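Budgeting for a second pair of handheld grippers -- what did you forget to put in?
Forum: Equipment, Buying and Planning

bramblecart

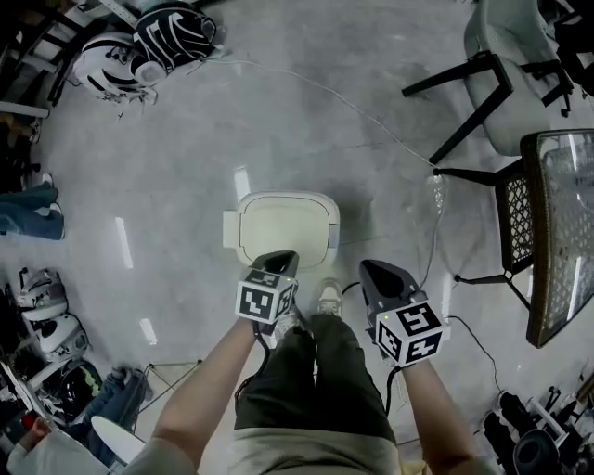 How much should we set aside for spares when we order a second pair of handheld grippers?

ollie_torque
Set aside the price of one full gripper on top of the pair, and don't let anyone talk you into spending it on something else before the boxes arrive. We did it that way for our last order and I've never been sorry, even in the months when the money just sat there looking lonely.

bramblecart
Thank you, that is a much simpler rule than the one I was building in my spreadsheet! Let me back up and give everybody the whole story (get a coffee). We're a small group doing pick-up and put-away tasks, floor level for now, lids and trays and that kind of thing, with one operator holding a gripper in each hand. I have $2,000 left for this round. Flanavis quoted me $759 per gripper with the marker cube already mounted, so a pair comes to $1,518 and I'd have $482 to play with. By ollie's rule I'm already short, which makes me a little sad, but I'd rather be sad in July than in the fall.

pinwheel_88
I'm going to disagree with ollie, with love. A whole spare gripper is a lot of money sitting in a drawer. What wears out for us is cables and the jaw parts, and the cubes get scuffed corners if people set them down hard. Koltirix sells a parts kit for $246 and it covered us for a very long time. Do ask Flanavis first whether the kit fits their jaws, though, because mine are Kudo grippers and I don't want to send you down the wrong road on my say-so.

ollie_torque
Fair enough, and if you have somebody handy on the team, the kit is the better buy. We don't! Our one handy person is me, and I'm only there part of the week, so when a gripper quits on a Tuesday it stays quit until I come in. Having a whole one to swap in means the operators keep going. I guess what I'm really paying for is other people's afternoons.

mossgate
Longtime reader, seldom poster. Before you spend the leftover money on spares of any kind, please look at your cables. You've got two black ones coming down past the wrists, then a white one running slantwise over the floor toward the table and another thin black one off to the right. With one pair you can live with that. With two operators on the same concrete I would put in a line for cable covers and longer leads before anything else. We skipped it the first year and I bought everything twice, once cheap and once properly.

bramblecart
Oh, that's a good one, mossgate, and it isn't anywhere in my sheet. Would you run the leads overhead or along the wall?

mossgate
Overhead if your ceiling allows it -- it costs more up front but you stop thinking about it. Along the wall is fine for seated work.

pinwheel_88
I'd still say wall first, and spend the difference on the kit. Overhead gets expensive in a hurry once you want to move the work area, and everybody wants to move the work area sooner or later.

kettle_and_crank
Two small things from someone who has filled out far too many of these order forms. Ask about lead time in writing. Horkska told us 14 days for printed replacement markers and they kept to it, but I only knew to plan for it because I'd asked. And put shelving in the budget! Helmets, stands, bags, all of it ends up on the floor otherwise, and a second pair of anything will want a home.

bramblecart
Okay, new plan, and please holler if it's silly. The pair at $1,518, plus the kit at $246 if Flanavis says it fits, which leaves me $236 for cable covers and leads along the wall. Shelving goes on the next request, together with ollie's spare gripper.

ollie_torque
I can live with being on the next request. Check whether that quote includes shipping, mine didn't.

bramblecart
Writing to them now.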